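Dial or Keypad? Number Entry Errors in Older Adults
Term project report, Kirberg College, Jul 26, 2025 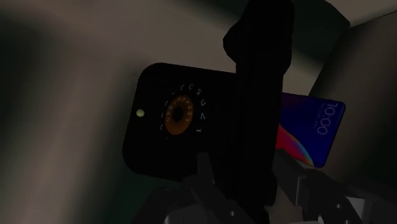
Our group wanted to know if people who grew up with rotary phones still make fewer mistakes on a dial than on a keypad. We tested at the Magaña Senior Center over two weeks in July. Each person entered seven-digit numbers both ways, and we logged 4000 digits in all. Wrong digits were more common on the keypad, mostly double presses. Dial entry was slower for everyone. Two sessions were dropped when the timer failed. Next term we plan to repeat the test with students.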